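Informe de avance para la fundación Lindsay
Proyecto Brorkau: biogás para la cooperativa
26 de noviembre de 2021

Hola de nuevo a todo el equipo:

Os debía este informe desde hace unos días y lo he ido dejando porque quería contaros algo más que «seguimos esperando una pieza». Pues ya ha llegado la pieza (¡por fin!) y el digestor funciona desde hace 7 semanas, así que vamos por partes.

Recordaréis que en septiembre estábamos con la cuba montada y sin gas. La bomba de recirculación que nos había servido Gondberg venía con una brida de otra medida y no había manera de encajarla sin perder presión. Nos ofrecieron un adaptador, lo probamos, goteaba, y al final pedí que nos cambiaran la bomba entera. Se portaron bien, la verdad, aunque tardaron lo suyo. Mientras tanto aprovechamos para aislar la tubería que va de la cuba a la sala del motor, que estaba prevista para la primavera, de modo que una parte del retraso la hemos recuperado por otro lado.

Ahora lo que más os interesa, que son los números. Desde el arranque hemos generado 1.824 kWh de electricidad. Es menos de lo que puse en la solicitud, ya lo sé, pero hay que pensar que las bacterias necesitan su tiempo y que las primeras semanas casi todo el gas se nos fue en mantener la cuba caliente. La curva sube. Alimentamos con purín de las granjas de los socios y con el destrío de la central hortofrutícola — mucho tomate, demasiado para mi gusto, porque acidifica la mezcla y luego me paso la mañana corrigiendo el pH.

De eso he aprendido bastante. Empecé cargando todo de golpe a primera hora y el gas salía a tirones, con el motor parándose cada dos por tres. Ahora repartimos la carga en 6 tomas a lo largo del día y la producción es mucho más regular. El programador es de Skenow y al principio me pareció un trasto incomprensible (el manual solo viene en inglés y en alemán), pero una vez configurado se olvida una de él. Lo que no me convence es el sensor de metano: se descalibra con la humedad y las lecturas de la noche no me las creo. He pedido uno con filtro de condensados y, hasta que lo tenga, os mando solo los datos de día, que son los fiables.

En cuanto al dinero, de la partida de imprevistos hemos gastado 4.000 euros, casi todo en la desulfuración. Habíamos presupuestado un filtro de carbón activo pequeño y con el purín que nos traen se saturaba enseguida, así que hemos puesto uno mayor con recambio por cartuchos. Me dolió firmarlo, pero el sulfhídrico se come los motores y un motor nuevo sale muchísimo más caro. Las facturas van en el anexo, ordenadas por proveedor como me pedisteis la otra vez.

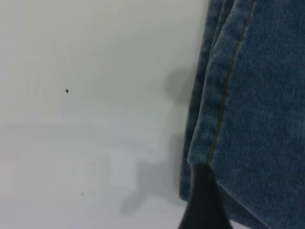 Con los vecinos la cosa va mejor de lo que yo temía. Había miedo al olor, y lo entiendo, así que hicimos una tarde de puertas abiertas y vino bastante gente. La tolva de carga sí huele cuando se abre, eso no lo voy a negar, y por eso le vamos a poner una tapa con junta antes del verano. El digestato lo están usando ya dos socios en sus parcelas de cereal y me piden más.

Para el próximo trimestre me queda conectar el circuito de agua caliente con el invernadero, cambiar el dichoso sensor y cerrar el papeleo de la conexión a red, que sigue pendiente de una inspección. Si la inspección se retrasa, seguiremos en autoconsumo sin más problema, solo que el excedente no lo podremos vender todavía. Me vendría bien que me confirmarais si el segundo pago se hace con este informe o si necesitáis antes el certificado de la instalación — en las bases lo leo de las dos maneras.

Un abrazo y gracias por la paciencia,

La coordinadora del proyecto Brorkau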